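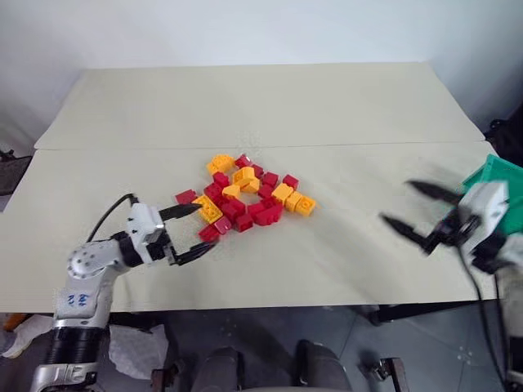
Plarivberg, October

Second arm is bolted down and both now share one table. Sorting test is red and yellow plastic blocks, green bin at the right edge. The left gripper works the pile, the right one covers the bin side.

I logged 1,167 grasp attempts with the old finger spacing and wasn't happy with the small bricks. Vasco Ramalho suggested opening the fingers wider on approach — easy change, one constant. Next up is the cable on the right wrist, 32 cm longer than it needs to be.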